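Reading the Doltivell Correspondence

Readers of these pages will know that I have spent a good part of the past two years with the surviving papers of the Doltivell Press, a small publishing house that specialized in mystical and reforming literature during the middle decades of the nineteenth century. The correspondence has now been issued in a single annotated volume by Votelico, and I have been asked by several subscribers to set down my views on it. What follows is a personal assessment and should not be taken as a formal review.

The volume runs to 525 pages, of which 95 are given over to notes, a chronology and an index. It prints 300 letters in full. The remainder of the archive, held in the reading room at Dendley, is summarized in a calendar at the back. The editors have followed a sensible policy of keeping original spelling while expanding the abbreviations, and the reader soon becomes used to the small brackets that result.

It should be said at the outset that the Doltivell Press was never a large concern. It issued pamphlets on diet, on animal magnetism, on the interpretation of dreams and on the reform of the calendar. It also issued translations, chiefly from German and Danish, and it is in this area that the new volume makes its most useful contribution. The house has generally been treated as a printer of curiosities. The letters show a firm with a definite plan of publication, which it pursued at considerable expense and defended to its creditors with some stubbornness.

The first section covers the founding of the press and the search for a suitable list. There is a great deal here about paper. The proprietor was convinced that cheap stock would condemn serious religious writing to be treated as street literature, and he returned to the subject in letter after letter, even when his correspondents had plainly lost interest. I confess that I found these passages absorbing. They explain why the early pamphlets, which sold for very little, are so well made that copies still turn up in good condition.

The second section is concerned with the Grønli circle, a group of readers and occasional preachers who took their name from the farm where they first met. Their connection with the press has been mentioned in passing by earlier writers, usually in a footnote, and it has been assumed that the relationship was purely commercial. The letters make that position difficult to maintain. Members of the circle proposed titles, corrected proofs and on at least one occasion paid the binder directly. They also quarreled with the proprietor over doctrine, at great length, and the quarrels are printed here without abridgment.

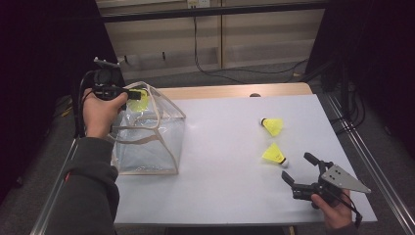

The central dispute turned on whether visionary experience could be described in ordinary prose. The Grønli correspondents held that it could not, and that any attempt to do so would mislead the reader. The proprietor, who had a living to make from ordinary prose, took the opposite view. His long reply on the question, written over several evenings and sent in 3 parts, is in my judgment the best thing in the book. He argues that a plain sentence, honestly made, may carry more of the original experience than a symbolic one, and he supports the claim with examples from the travel writing he had published in the previous season. The circle was not persuaded.

I have some reservations about the annotation in this part of the volume. The theological references are fully explained, as they should be, but the medical ones are often passed over. A reader who meets the word "triturate" in a letter about the proprietor's daughter is given no help at all, although the surrounding discussion of her treatment depends on it. The press published several works for the homeopathic household, and its authors moved freely between the language of medicine and that of the spirit. An editor who glosses one and neglects the other leaves the reader with half the argument.

The introduction is also less generous than it might be toward earlier scholarship. The pioneering checklist of Doltivell imprints receives a single mention, and that a correction. It is true that the checklist contains errors of attribution. It was nevertheless compiled from scattered copies, without access to the letters, and anyone who has worked in this field has relied upon it.

The final section deals with the decline of the press and the sale of its stock. The tone of the letters changes noticeably. Subscribers had begun to drift away to the new spiritualist weeklies – cheaper, livelier and far less demanding – and the proprietor could not bring himself to follow them. He regarded reports of séances as a form of gossip. There is a sad exchange in which an old author of the house, by then writing for one of the weeklies, offers him a column and is refused by return of post.

Votelico has produced the book handsomely, with sewn sections and a clear typeface. I would have welcomed a map, and the index does not distinguish between works published by the press and works merely discussed in the letters. These are matters that a second printing could put right.

The reading room at Dendley is open to visitors every Tuesday, and the unprinted letters may be consulted there by prior arrangement. I intend to return in June to look at the account books, which the present editors have used only lightly. I am particularly interested in the payments made to translators, several of whom are identified by initials alone. Should any reader have information on the Danish translations, I would be grateful to receive it at the usual address.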